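How to make a slow overnight bread dough in two bowls

This method uses one batch of flour split into two parts, a starter sponge and a main mix, which rest separately and come together the next morning. It suits anyone who works during the day and wants to bake before lunch on a day off. Total hands-on time is short. The rest is waiting.

The method came to me from Maj-Britt Haugen, who ran the bread classes at the Mornum community kitchen. I have changed the salt and the oven time, and left the rest as she taught it.

What you need

700 g bread flour
480 g water at room temperature
14 g fine salt
2 g instant dried yeast
A little olive oil for the tin
A kitchen scale that reads in single grams
Two mixing bowls
A loaf tin with a capacity of at least two litres

Plain flour will work if it is the only thing in the pantry, but hold back 30 g of the water and add it only if the dough feels stiff. Wholemeal can replace up to a quarter of the flour.

The evening before

Weigh 200 g of the flour into the smaller bowl. Add all of the yeast and 200 g of the water. Stir with a fork until there are no dry patches, then cover with a plate. This is the sponge.

Put the remaining 500 g of flour and 280 g of water in the other bowl. Mix by hand until it forms a rough, shaggy lump. Leave the salt out for now. Cover this one with a damp tea towel and a plate on top of the towel so it doesn't form a skin.

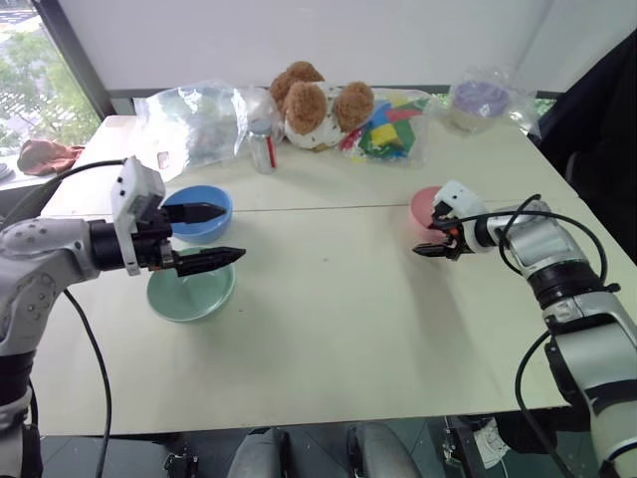
Choosing bowls takes more thought than the mixing does. The sponge will double or better, so it wants some height above it, while the flour and water mix hardly moves and is easier to get out of something broad. Two different colours are handy, as with a blue bowl and a wider, shallower one in pale green, and then you can write "blue = sponge" on the recipe card and stop lifting plates to check. Glass, ceramic and food-grade plastic are all fine. I avoid thin metal in winter when the kitchen bench gets very cold.

Leave the sponge on the bench overnight if the kitchen stays below 21 degrees. In warmer weather, give it an hour out and then put it in the fridge. The main mix goes in the fridge in either case.

In the morning

Take both bowls out and leave them for an hour. The sponge should be domed or just starting to sink in the centre, with bubbles across the top. If it is flat and smells strongly of alcohol, it has gone too far. You can still use it, but expect a denser loaf.

Scatter the salt over the main mix and scrape the sponge on top. Squeeze the two together with a wet hand until you can no longer feel separate lumps. It will be slippery for a minute or so before it comes together.

Rest the dough for 30 minutes, then fold it: lift one side, stretch it gently over the middle, turn the bowl a quarter and repeat until you have gone all the way round. Fold again after another 30 minutes. Cover and leave until it looks puffy and wobbles when you nudge the bowl.

Shaping and baking

Oil the tin. Tip the dough onto a lightly floured bench, pat it into a rectangle and roll it up from the short end. Place it in the tin seam side down. Let it rise until it is level with the rim.

Heat the oven to 220 degrees (200 fan-forced). Bake for 25 minutes, turn the oven down to 200 (180 fan-forced) and bake for another 20. Take the loaf out of the tin straight away and cool it on a rack for at least an hour before slicing.

Posted by Blair Shearer, November 24, 2018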